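When I began my evening degree at the college in Fikdale, I was older than two of my teachers. I had come out of the army in June with good knees, a bad ear, and no idea how to write an essay.

The first assignment was 773 words. I know the number because the limit was 800 and I was proud to be under it. The teacher, Marama Mahuika, returned it with one sentence at the top: "You write like you are giving a report to a captain." She was right. All my sentences were short and every paragraph had a time in it.

She sent me to the student veterans' room on the second floor. I did not want to go. I thought it would be men telling old stories, and some evenings it is. But Naledi Coetzee was there with a pot of tea and she read my second essay with a pencil, slowly, and asked me what I wanted to say. In thirty minutes I had crossed out half of it.
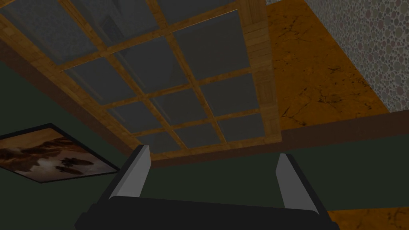
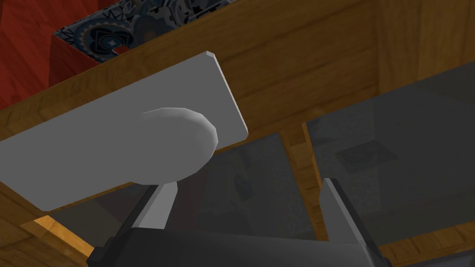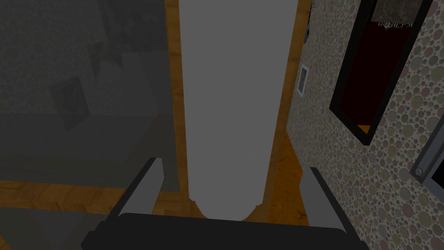
Now I go before each class. I bring bread from the Uçar bakery, because the tea there is strong and people forget to eat. Last month a young man came who had left the navy only a few weeks before. He stood near the door with his coat on. I asked him which course he takes, and he said statistics, and that he is already lost. I cannot help with statistics, but Naledi can. They have a plan to meet again after the holidays, and I still have one essay to finish before then.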